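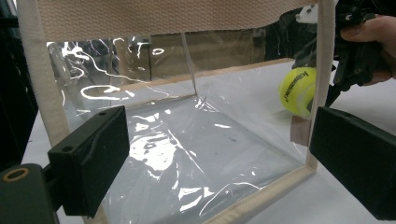
Usman Dhanial puts it flatly: the budget goes wrong on the small stuff, fingers and spare mounts, long before anybody argues over the arm.

Equipment planning (handheld grippers)
Part of the Trestgate buying guide. See also: Leasing, Spare parts.

Covers costing of hand-held gripper tools and the props used with them. Two tools per bench is usual, one for each hand. Trestgate's first plan allowed 2000 dollars a bench, later cut to 1124 after Driten dropped the price of its finger blocks. Shipping seperate.

Props: storage boxes, tennis balls, wood blocks. Cheap, so often left off the order. Clear plastic sides throw glare, so price a fabric box too. Allow more than 40 dollars a bench.

Lead times. Van Wijk ships from stock, Hikberg builds to order and takes no new orders after April. Fingers wear first, order spares with teh tools.

Disputed: whether storage counts as equipment or overhead.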